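Encolhimento em malhas de algodão: o que mede um laboratório de ensaios

Iker Requena é técnico de ensaios têxteis na Cirnwood, onde trata da estabilidade dimensional de malhas de algodão destinadas a vestuário de trabalho. A conversa decorreu no próprio laboratório e incidiu sobre a preparação dos provetes, a secagem e a leitura dos resultados.

Requena começa por separar dois fenómenos que os clientes costumam juntar. "O encolhimento por relaxação liberta a tensão acumulada na tricotagem e no acabamento. A feltragem é própria da lã. No algodão interessa-nos a primeira, e é por ela que se deve perguntar ao fornecedor."

Antes da marcação, os provetes repousam em atmosfera controlada até a massa estabilizar. As marcas são feitas com linha de poliéster, no sentido das colunas e no das fileiras. "A tinta alastra e a leitura perde definição. Com linha, o ponto de referência mantém-se."
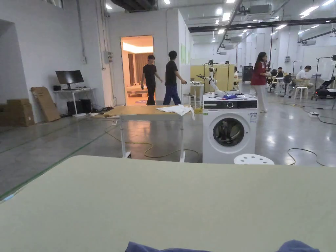
A posição das marcas em relação à ourela também conta. Na Cirnwood, nenhum provete é cortado junto à extremidade da peça, zona em que a tensão difere da do centro. Cada lote é representado por 3 provetes, retirados de zonas que não partilham as mesmas colunas.

Sobre a secagem, Requena é categórico: o método tem de constar do relatório. "Um valor de encolhimento sem indicação do modo de secagem não serve para comparar nada. Na horizontal, o peso da água não estica a malha. Pendurada, estica no comprimento e estreita na largura."

Deu como exemplo o artigo Kukimari, um jersey simples que o laboratório recebeu em dois acabamentos. Num dos provetes, a distância entre marcas no comprimento passou de 585 para 414 milímetros após os ciclos previstos. "É um resultado fora de qualquer tolerância. O tecido tinha sido esticado na râmola e ninguém compensou com sobrealimentação."
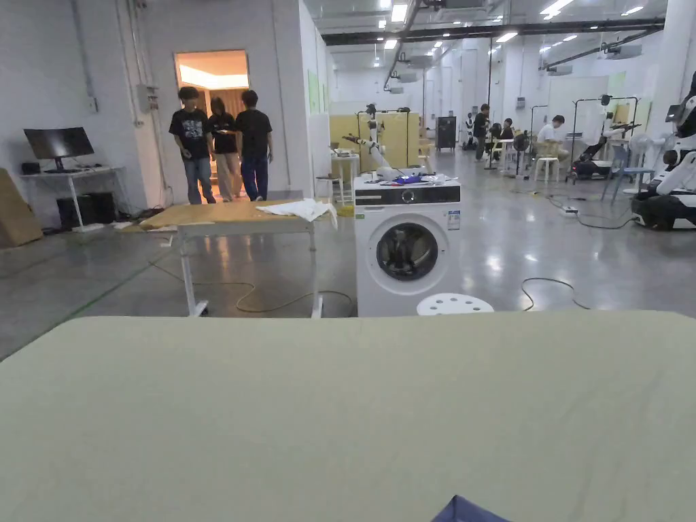

Tolerâncias e relatório

Benedetta Zanetti, responsável pela qualidade na confeção Guerra, recebe estes relatórios e decide sobre a aceitação dos lotes. Pede sempre os valores individuais. "A média esconde a dispersão. Se um provete se afasta dos outros, quero saber de que zona da peça veio."

Os limites variam com o artigo e ficam fixados no caderno de encargos. Para malhas com elastano, Zanetti exige ainda a medição da torção, expressa em percentagem e registada numa linha própria do relatório.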